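Kochkurs Warnelville, Handzettel zum zweiten Abend: Festessen für viele Gäste
Stand: 07/07/2022

Ihr Lieben, ich habe euch ja versprochen, das Wichtigste noch einmal aufzuschreiben (manche von euch haben vor lauter Rühren kein einziges Wort notiert, und das ist völlig in Ordnung!). Lest es in Ruhe durch, bevor wir uns im Oktober an das große Menü wagen.

1. Die Mengen
Für unsere Tafel rechne ich mit 9 Personen. Ich nehme 3000 g Schweineschulter mit Knochen, das klingt nach wahnsinnig viel, aber beim Braten schrumpft sie ordentlich, und kalt aufgeschnitten schmeckt sie mir am nächsten Tag fast noch besser. Dazu kommen 2000 g festkochende Kartoffeln fürs Gratin und 300 g Bergkäse, frisch gerieben — bitte nicht den aus der Tüte, der wird mir zu zäh.

2. Der Zeitplan
Ich fange immer von hinten an: Wann soll gegessen werden? Von da aus rechne ich zurück und schreibe mir alles auf einen Zettel an den Kühlschrank. Den Nachtisch mache ich am Vortag, das Gratin schichte ich morgens, und der Braten bekommt nach dem Ofen noch eine gute halbe Stunde Ruhe unter Folie.
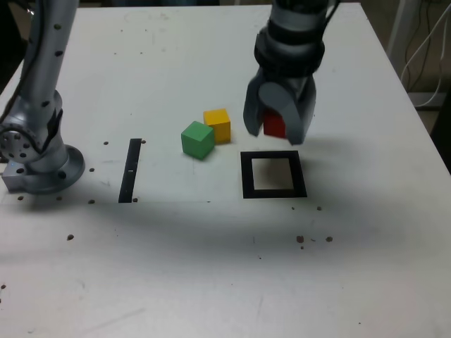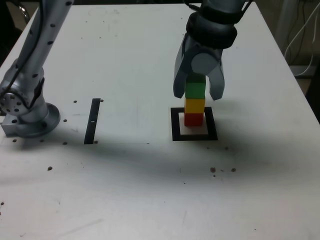
3. Die Soße
Röstgemüse kräftig anbraten, Tomatenmark dazu, ablöschen, einkochen lassen, und das Ganze gern zweimal. Salzen erst ganz am Schluss! Wenn sie zu dünn bleibt, rühre ich ein Stückchen eiskalte Butter unter und lasse sie danach nicht mehr kochen.

Bis zum nächsten Mal
Probiert das Gratin bitte einmal zu Hause aus und schreibt auf, wie lange es in eurem Ofen braucht. Schürze und ein scharfes Messer mitbringen, Dosen für die Reste auch — ich habe nie genug davon.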